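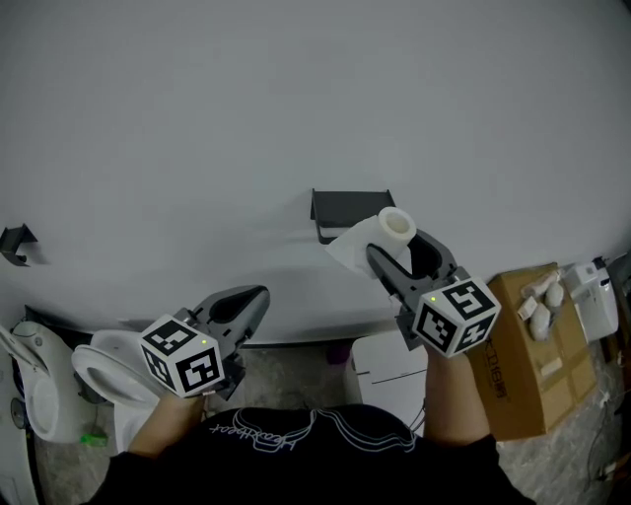
Llegué a Dondov con la idea de que me iban a enseñar un brazo robótico enorme y acabé hablando casi dos horas de papel higiénico. Lo digo con cariño, porque fue una de las charlas más divertidas que he tenido desde que empecé este blog.

La investigadora que lleva el proyecto (prefiere que no ponga su nombre, el artículo sigue en revisión) me recibió con un café malísimo y una pregunta: «¿Tú con qué mano cambias el rollo?». No supe qué contestarle. «Pues eso nos pasa a todos, y así no hay quien escriba un programa», se rió.

El método se llama Brason y la idea se entiende rápido. En vez de manejar un robot a distancia, una persona coge una pinza en cada mano y hace la tarea ella misma. Los cubos con marcadores que van encima de las pinzas permiten calcular dónde está cada una y cómo gira, y con esas trayectorias se entrena después al robot. «Teleoperando sacábamos 123 demostraciones en una semana buena», me contó. «Con las pinzas en la mano llegamos a 363, y encima la gente salía de mejor humor».

Le pregunté por qué justo el baño, habiendo cocinas tan bonitas en todos los vídeos de robótica. «Porque el rollo es un bicho muy traicionero. Es blando, rueda, se desenrolla cuando le da la gana, y el portarrollos te deja poquísimo sitio. Si aprietas mucho lo aplastas y si aprietas poco se te va al suelo».

¡Y vaya si se va! En junio, con los primeros datos, la política entrenada fallaba casi 20 veces por cada tanda de pruebas. Lo que la mejoró fue una cosa que a mí me pareció una tontería: dejar de borrar los intentos torpes. «Los tirábamos todos. Un día metimos también los que empezaban mal y se corregían a medio camino, y el robot aprendió a recolocar la pinza». Ahora el conjunto tiene 400 demostraciones, y ella calcula que las correcciones son lo más valioso que hay dentro.

También hay pegas, y me gustó que las sacara ella. Si una mano tapa los marcadores, esa parte de la trayectoria se pierde. Además, nuestra muñeca hace giros que el robot no puede copiar, así que un filtro que llaman Ansari descarta los movimientos imposibles antes de entrenar. «Ansari es muy estricto. A mí me tira media mañana de trabajo y ni se inmuta».

Antes de irme me dejó probar las pinzas. Tardé una eternidad en agarrar el rollo y lo solté dos veces. Ella apuntó los dos intentos y me pidió otro.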